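Catriona Innes has spent 11 years selling machinery to people who sort textiles, and she is used to being asked whether a robot can do the job yet. Her answer is that it can do some of it. Her firm, Viltico, began offering a hire package in September called Retadar, a sorting arm with its software, a training period and a service contract, all for one monthly fee.

We spoke at the company's unit, where Innes runs sales and Fedir Derkach looks after the software.

"What people want is to tip a bale in at one end and get clean fractions out of the other," Innes said. "We don't sell that. We sell an arm that picks single pieces off a table and puts them in the right bin, and we're quite strict about what goes on the table."

The trouble is in the tangles. Shirts and trousers are fairly easy to lift, she said, but workshop offcuts and frayed canvas hold on to each other. An arm that takes hold of one piece will often bring three more with it.

Derkach's approach has been to record people doing the work by hand and to train the arm on that. Customers who take the full package are asked to provide their own material and their own staff for the recordings.

"I can't write down how you pull a wad of cloth apart," he said. "You feel where it gives and you go there. So we record a lot of hands doing it, on the cloth the customer has, and the software learns from that."

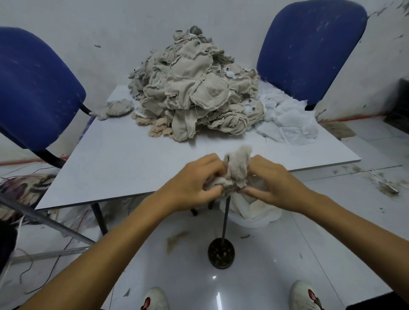

He puts the minimum at 450 recorded picks for each type of cloth. Fewer than that and the arm tends to close on the middle of a heap and drag it. The recordings are made at normal working pace, and he asks people not to tidy up their technique for the camera – the awkward goes are useful too.

One early customer is Bikness, a small firm that turns cotton waste into padding. Its production manager, Donnie Rankin, joined us by phone. He was positive about the machine but had some complaints.

"On the heavier stuff it's good, and it doesn't get bored," Rankin said. "On thin gauze it's poor. It picks up two layers and thinks it's got one. We still do all of that by hand and I told Catriona so."

Innes did not argue with this. Gauze is listed as unsupported in the current contract, she said, and customers are told before they sign. Derkach is testing a softer fingertip but would not give a date for it.

Rankin's other complaint was the fee, which stands at £406 a week once the training period ends. He said it made sense for a site running two shifts and was hard to justify for one. He would also like spare fingertips included. They wear quickly on canvas, and Bikness has had to reorder twice.

Asked whether the arm had cost anyone a job, he said it had not so far. The two people who used to sort full time now spend part of the day checking bins and the rest on gauze.

Viltico will hire the arm without the training stage, at a lower price, but Innes tries to talk people out of it. "They ring us up after a fortnight," she said. "It's cheaper to do it properly at the start."

Related items
Nikolovski baling press: long-term test
Gillespie Ogilvie on buying second-hand conveyors
Hire or buy? What small recyclers told us
Fatos Kneževič: a working day in fibre recovery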